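**Metal bracelet or strap for a first proper watch?**

**hmalik_80**
Looking for opinions before I order. I've been wearing cheap quartz watches for years and I've got 400 quid put by for something better. It's down to the Bresitz field watch, which is 399 on the steel bracelet and a fair bit less on a strap. I work in a warehouse office, so half desk, half walking about and lifting the odd box. Which would you go for?

Hammad Malik

**tinlid**
Bracelet. Always buy the bracelet with the watch. If you want one later they charge you far more for it on its own, and the aftermarket ones never fit the lugs properly. Straps you can pick up any time.

**quietescapement**
Disagree with tinlid. The Bresitz bracelet is poor. The clasp is pressed steel with two adjustment holes and the end links rattle. I had one for a winter and took it off in April when my wrist started swelling in the afternoons. Couldn't get it comfortable. Put the saving towards a service.

**tinlid**
Mine doesn't rattle.

**quietescapement**
Then you've got a better one than I had.

**marrowfield**
What size is your wrist, Hammad? It matters more than people let on. The lugs on that model are long and they don't curve down much. On a small wrist the bracelet sticks out at both sides, and a strap drops straight down and hides it.

**hmalik_80**
Small side. I take most straps on the second or third hole.

**marrowfield**
Strap then, I'd say. Try the bracelet in a shop if you can find one that stocks it. Yousafzai in the arcade used to have a few Bresitz models and they'll size one up for you without any fuss.

**dor_and_co**
I'd also think about what else you wear and where you keep it. I don't wear a watch every day, I swap between that and bracelets, and steel on steel marks everything. I went over to straps for that reason. Most of my bits are beads now anyway and they don't do any harm. 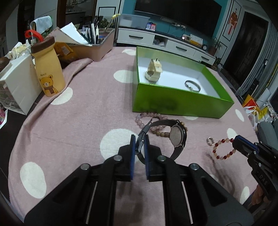 The other thing is sweat. Leather goes smelly by the end of a hot summer and you end up replacing it. Rubber is fine but it picks up fluff. I've had a Clenier canvas one for two years and it goes in the sink with washing-up liquid. Let it dry overnight before you wear it again or it'll chafe.

**tinlid**
Or buy steel and wipe it.

**dor_and_co**
You still have to get the muck out from between the links. I used to do mine with a toothbrush and it took ages.

**pj_ollerton**
Has anyone tried the Ollisura straps? They're 80 for leather, which seems steep, but the buckle looks decent.

**quietescapement**
I have. Nice leather, but the holes are too far apart. I was either too tight or too loose with nothing in between. For that price I'd want it to fit. I wouldn't go near 100 for any strap.

**hmalik_80**
Thanks all. I rang Yousafzai and they've got the Bresitz in on the bracelet, so I'm going in on my lunch break to try it. If it sticks out like marrowfield says, I'll get the strap version and a canvas one to go with it.

**marrowfield**
Go in the afternoon if you can, your wrist will be bigger by then. And ask them to check the spring bars while you're there.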